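The Bin by the Register
1/8/20 | By the Odon staff

The owner of Bolell, the secondhand shop on Chávez Street, keeps one gray bin for whatever fits nowhere else. "I had 614 things on the shelves in October," she says. "The bin is where I gave up."
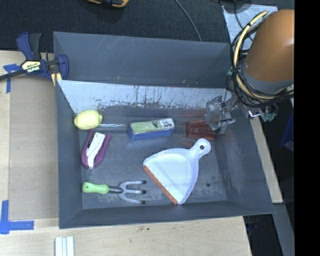

Odds and ends in the gray bin, lemon included.

She won't price the lemon. The tumbler might bring something, she thinks, and the garden fork "goes the minute it's 30 degrees warmer." The bin has its scuffs too. "So do I, and I've had fewer owners."

Does she ever sort it? "I sort it into the bin."

Liseck, the shop next door, sells matching storage sets. She has been in once. "Lovely lids," she says.

We use cookies. OK
Contact us | © 2020 Odon | Back to top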